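Paper folders in a low office cabinet: stand them up or lay them flat?
Posted in Home Office & Storage

Solomiia Tkachenko
Hi all! I've inherited the low cabinet at work (two doors, nothing fancy) plus every folder from the Kobzar account, and right now they live in one big slumping pile. I want to find things without pulling out half the shelf. Do you stand yours up or stack them? And do labels go on the front or the edge?

Poppy Dunmore
Stand them up, always! I did stacks for years and the one I needed was at the bottom every single time.
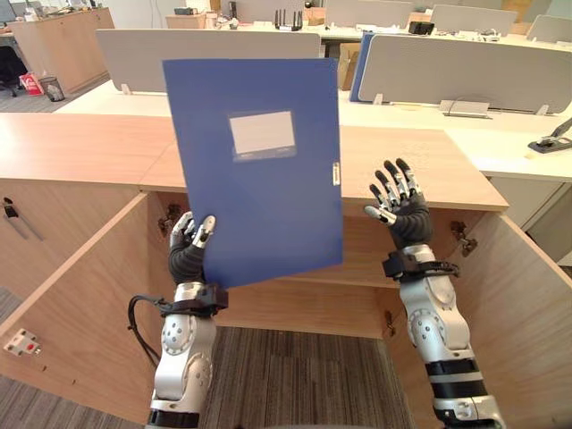
Folders with a bit of stiffness will stand on their own if you pack them snugly, and the floppy ones need a bookend or a magazine box. Measure the inside of your cabinet first, door hinges included (I lost a whole afternoon to that). As for labels, a window on the front like the one on the blue plastic folder looks lovely, but once everything is upright you can't read it, so I write on the edge too. And please don't leave the window blank "for now" – I had 11 like that by July and couldn't tell you what was in any of them.

Arsen Hutsuliak
flat is fine if its only 5 or so. more than that stand them up

Marianna Kołodziej
Mostly with Poppy, but I'd sort before buying a single box. I take the lot out and spread it on the floor, which on office carpet is easy on the knees, and recycle anything that's been scanned. Then I go one shelf at a time.

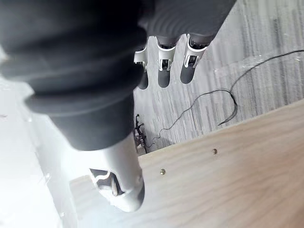

What worked for my shelves

Current stuff at the front on the side you open first, old stuff behind it. I use the Kurlow boxes, the narrow ones, and they've held up fine so far.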